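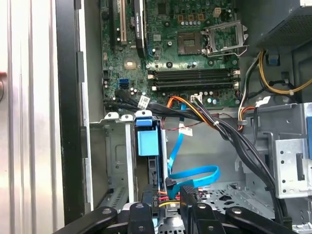
Retro hardware, notes for session 10: save batteries

Right, so last time we got as far as mapper chips and I ran out of time (sorry!). Today it's saves. Older cartridges keep your progress in a bit of RAM, and that RAM forgets everything once the power goes — hence the coin cell soldered to the board.

Before you swap one, back up the save with a cart reader. Then check the voltage. A fresh cell reads just over 3 V, and I'd replace anything under 2.7.

Please use tabbed cells and don't solder straight onto a bare battery, it's a horrible idea!

Ngozi Effiong has kindly lent us 36 carts to practise on. Bring your own side cutters if you've got them, and read the Nedora handout on flash carts before next time.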